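4.2 Comparing the two needle drivers

We were keen to find out how much the choice of needle driver matters once the rest of the set-up is held still. The arm, the controller and the suture stayed the same for every run, and only the instrument at the end of the arm was swapped. The first driver, which we call Melum, has a short jaw with a fine grip pattern. The second, Hestden, has a longer jaw and a softer closing curve. Each was used for 468 stitches, split evenly between two operators (Yaw Odoi and Helmi Seppälä), who changed instruments after every 30 stitches so that neither driver gained from a fresh pair of hands.

The wrist camera turned out to be a real pleasure to work with. Earlier trials relied on the overhead view alone, and the operators often lost sight of the needle behind the wrist housing. With the close view added, they could judge the angle of the needle in the jaws before committing to a bite, and both asked to keep it for the rest of the study.
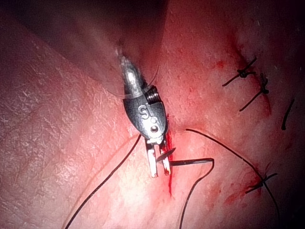 Figure 4. Close view of the needle driver with the curved needle held between its jaws. Tied sutures lie along the closed part of the incision on the right, and lengths of black thread cross the tissue.

Grip was scored by how far the needle turned in the jaws between pick-up and exit. Hestden did better on this measure for both operators, and the gap was widest on deep bites, where the load on the needle is greatest. Melum was quicker to re-grasp. Its short jaw fits into tight spaces, and Odoi in particular made good use of this when working close to a knot already tied.

Thread handling gave us the most interesting result. We had expected loose thread to bother both drivers equally, but the longer jaw caught it far more often, mostly while the instrument was being drawn back for the next stitch. Thiện Giáp suggested slowing the first part of that movement in the controller. We tried the change over 50 further stitches with Hestden and the catches dropped by almost half, with no loss of grip. It is a tiny edit to the motion settings and we were delighted by how much it helped!

The same change made little difference to Melum, so we left its settings as they were for the force tests in Section 4.3.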